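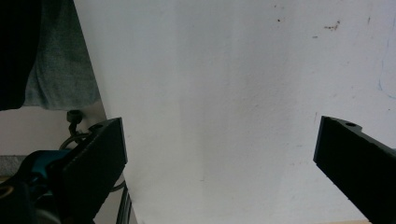
**Packing spray bottles upright in a tall box?**

I'm moving to Brodham in March and finally tackling the cleaning stuff! I've got a tall open box and a light blue plastic spray bottle that's still half full, plus 12 others in all shapes. Can I stand them up in there, or will everything leak over everything? I love a well-packed box, so details please!

*Shahla Fallahi*
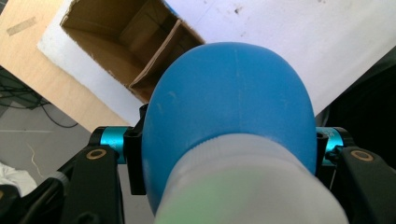
*Blue, rounded, and a snug fit to get hold of. The box has a divider flap inside.*

**Ayuba Appiah**

Upright, definitely! Turn each nozzle to off, then unscrew the head, lay a square of plastic wrap over the opening and screw it back down. Lower the bottles in by the neck - much easier than holding them around the belly.

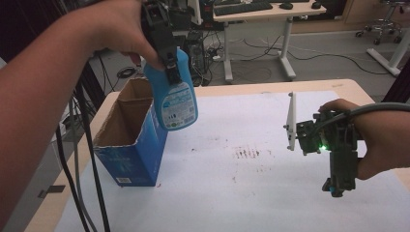 Put the heaviest ones in first and keep the divider if your box came with one. I did 16 bottles like this when we left Ekum and the towels I'd tucked between them came out clean. Such a good feeling!

Oh, and never put bleach in with anything containing ammonia or acid. Separate boxes. 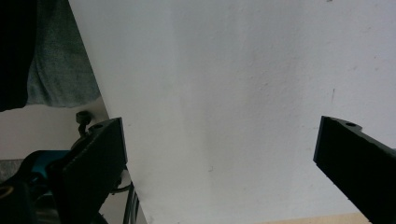 Write THIS WAY UP on two sides, big letters.

**Selorm Addo**

just use up what you can before you go. check with your movers too, mine wouldn't take bleach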